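J'écris depuis deux ans des consignes pour des gens qui font des démonstrations avec les mains, et j'ai longtemps cru que c'était la partie facile du métier. On acquiert les gants, on règle les capteurs, on écrit une page de règles, on commence. La page de règles, chez nous, en est à sa version 8. Je voudrais raconter ici comment elle est arrivée à cet état, parce que j'ai cherché un texte semblable avant de commencer et je n'ai pas trouvé.

Le français n'est pas ma première langue, je demande donc un peu de patience pour certaines tournures. Notre document de travail est aussi écrit en français, par des personnes qui parlent entre elles quatre langues différentes. Cela a une conséquence sur le sujet : une consigne que je ne sais pas écrire simplement, en général, je ne la comprends pas encore.

## Le point de départ

Le projet s'appelle Ulach. Il s'agit de montrer des tâches de maison, surtout le linge, à un système qui devra ensuite les faire avec des bras. La première version des règles venait de Grosen, avec qui nous partageons les données. Elle tenait sur une page et elle disait des choses comme « plier le vêtement de manière naturelle ». Je n'ai rien contre cette phrase. Mais quand nous avons relu les 514 premières démonstrations, chacun avait une idée personnelle du naturel. Une personne lissait le tissu trois fois avant de commencer, une autre le secouait en l'air, et une troisième pliait contre la poitrine comme on fait devant une armoire.

Nous avons gardé 238 démonstrations de cette première série. Les autres n'étaient pas mauvaises en soi, elles étaient impossibles à comparer. C'était une perte assez douloureuse, je l'avoue, et la faute était dans la page, pas chez les personnes.

## Ce que nous avons changé

La première correction a été de définir l'état de départ. On ne peut pas écrire « la chemise est posée sur la table ». Il faut dire de quel côté, dans quelle direction, boutonnée ou non, et jusqu'à quel point les plis sont permis. Nous écrivons maintenant : devant vers le haut, bas du vêtement du côté de la personne, manches libres. Les petits plis sont acceptés. J'insiste sur ce dernier point, car certains passaient plus de temps à préparer la chemise qu'à la plier, et un système qui apprend sur du tissu parfait ne saura rien faire dans une chambre.

La deuxième correction concerne les mains. Dans notre version actuelle :

- chaque enregistrement commence et finit avec les deux mains au bord du vêtement, immobiles, le temps de deux respirations ;
- les cubes de repérage sur les gants restent tournés vers le haut autant que possible ;
- on ne croise pas les avant-bras, même si c'est plus rapide ;
- si un câble touche le tissu, on arrête et on recommence ;
- une erreur corrigée pendant le geste est gardée, avec une note.

La dernière ligne a provoqué la plus longue discussion. Grosen voulait supprimer toutes les hésitations. Je pensais le contraire et je le pense encore : la reprise d'un col mal tourné est peut-être la chose la plus utile que nous ayons à montrer. Le compromis est la note, que la personne écrit tout de suite après, en une phrase. Sur une série récente nous avons eu 76 notes de ce genre, et ce sont elles que les collègues de l'apprentissage demandent en premier.

Il y a enfin la question de la table. La version 5 demandait une surface entièrement dégagée. Personne ne respectait cette règle, et moi non plus. Une règle que l'auteur ne suit pas doit être retirée ou réécrite, alors je l'ai réécrite : la zone de travail est le vêtement plus une largeur de main tout autour. Dans cette zone, rien d'autre que le vêtement et les gants. En dehors, les affaires peuvent rester, mais elles ne bougent pas entre le début et la fin d'une série.

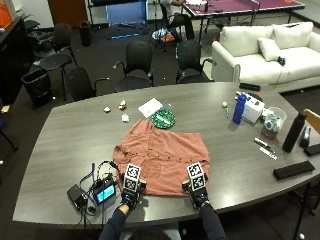
*Écrit par l'auteur du carnet Ustness — avril — classé dans : consignes, gestes, textile*

La chemise couleur saumon est posée à plat, les boutons vers le haut, les deux gants sur le bord le plus proche. C'est la position que la version 8 appelle « mains au repos ». Les bouteilles et les feutres sont à droite, le papier et la carte électronique verte derrière la chemise. Pour le papier, on peut discuter : il est juste après le haut du vêtement, et ma largeur de main est une mesure qui dépend de la main. Je vais sans doute la remplacer par une distance en centimètres, ce que Hartono fait déjà dans ses propres fiches.

J'ai d'ailleurs beaucoup appris en lisant les fiches de Hartono. Elles séparent ce qui est obligatoire de ce qui est conseillé, avec deux verbes seulement, « doit » et « devrait ». Chez nous il y avait aussi « il faut », « on évite », « de préférence » et un « merci de » qui ne voulait rien dire. J'ai passé une après-midi entière à les remplacer. Le document est devenu plus sec, et les questions des nouvelles personnes sont devenues plus précises.

Il reste deux points ouverts pour la version suivante. Le premier est le passage des câbles du côté gauche : la règle dit seulement qu'ils ne touchent pas le tissu, elle ne dit pas où ils doivent passer. Le second est la durée des pauses. Les gants fatiguent les poignets plus vite qu'on ne pense, et pour l'instant la pause est un « devrait ». Je voudrais qu'elle devienne un « doit » — mais il faut d'abord que je me mette d'accord avec Grosen sur le moment où une série est considérée comme interrompue.

Si vous avez des consignes semblables dans votre équipe, même incomplètes, je les lirai volontiers. Les commentaires sont ouverts, en français ou en anglais.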